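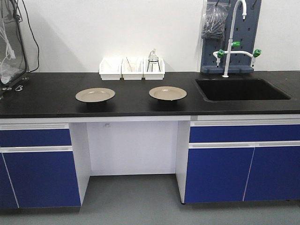

Two plates, three bins and a sink: the bench where the Toritz and the Masance took turns.

I had been promised a gripper showdown, and I came to Hokham expecting sparks. What I got was an afternoon of watching two machines try to be gentle with glass, and I loved it more than I can easily explain (my husband has heard the whole thing twice and would like me to write it down and stop talking).

Hokham is a small outfit that tests robot hands for other people. Send them a gripper and they'll bolt it to an arm, give it the same dull chores as everybody else's, and mail you back a table of results you may not enjoy. The two up against each other this time were the Toritz, a plain two-finger job with hard tips, and the Masance, which has softer pads and costs a good deal more. Each had to do 20 chores a session, over and over, until it had more than 400 tries behind it.

The chores are lab chores: lift a bottle out of its stand, pull a rod from a beaker, set a thing down on a plate without that awful clack. I figured the round glass would be the hard part. Nope!

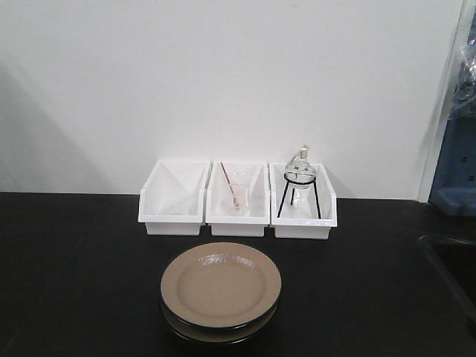
Thin stuff is what gets them. A rod that leans the wrong way leaves a finger almost no room to close, and the Masance's fat pads, so lovely on anything round, kept nudging it away like a cat with a pencil. The Toritz just pinched it and left. By the end of the count the cheap one had finished 589 chores cleanly and the fancy one 574, and I was rooting for the cheap one so loudly that I got asked to stand farther back.

Then there are the cameras. Hokham tried one on the wrist and one fixed off to the side, first alone and then together. The wrist camera is great right up until the fingers close, when its view is mostly fingers. The side camera sees the whole bench but has trouble judging how deep anything sits in a bin, and clear glass against white plastic is rough on both. Running the pair helped a lot, though the controller (a Msimang, with a fan like a hair dryer) got noticeably slower about making up its mind.

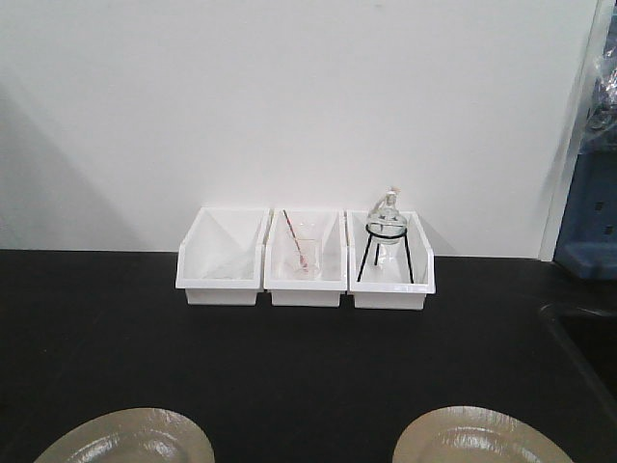 Karabo Magagula thinks I'm making too much of the score. Fifteen chores is a small gap, she told me, and she'd pick the Masance for any job where a dropped flask means a morning of cleanup. "You're grading them on rods," she said. "Grade them on what you'd hate to break."

Fair enough, and I did go back and look at the drops on their own.
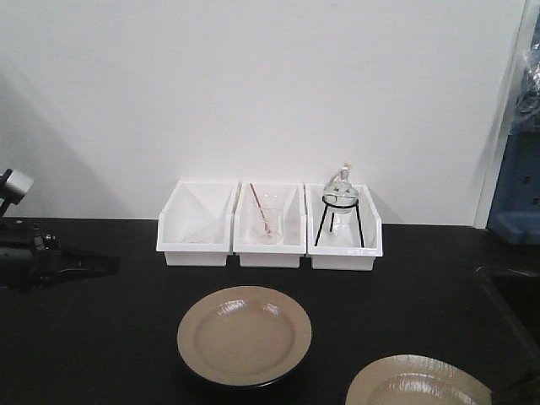

The Toritz let go of more round things, and it let go of them higher up, where it counts. It also squeezed harder than it needed to almost every time. You can turn the force down, but then the rods start slipping, so you're back to swapping settings between chores, and the Msimang takes its sweet time over that too.

Hokham plans to run both again in August with narrower pads on the Masance. I've already asked if I can come, and I've promised to stay behind the tape.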